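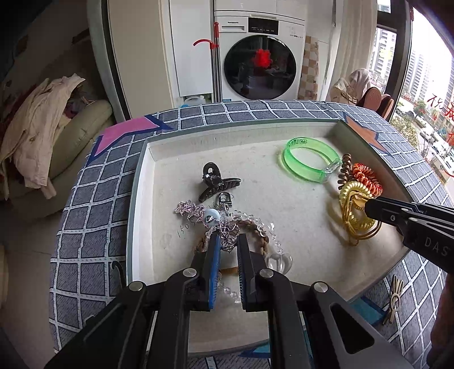
One reader in Vamcombe wrote in to ask why bracelets and hair ties knot themselves together when they share a box. The cause is friction. Friction is the force that resists sliding when two surfaces touch. A smooth bead slides easily. A braided hair tie has many small ridges, and each ridge can catch on a clasp or a charm. When a box is shaken, loops pass over and under each other. The more loops there are, the more crossings can form.

To separate a tangle, put it on a flat surface. Find a piece that lies on top and lift it slowly. Do not pull both ends, which makes the crossings tighter. Spread the pieces apart on the table before sorting them.
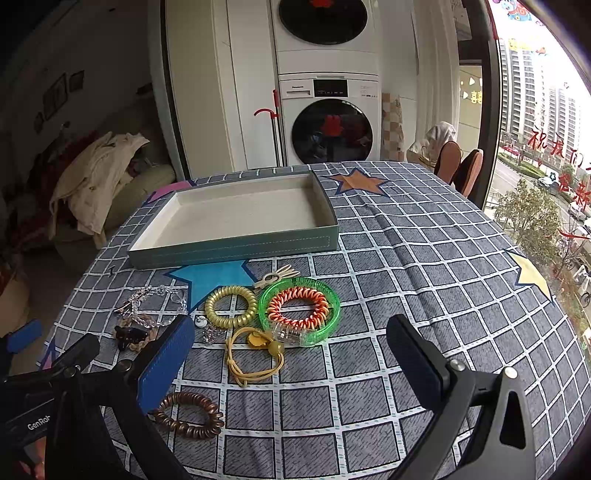 Should the spiral ones go in their own pile, a reader from Flosness wanted to know. Yes. A spiral hair tie is a coil, like a spring, and thin strands can slip between its turns. Sort by shape first:

Coils
Flat or twisted elastic ties
Bead bracelets
Claw clips

Fasten any clasp that opens. Lay bracelets in the box side by side, with the charms facing the same way. Elastic ties can be looped over a strip of card.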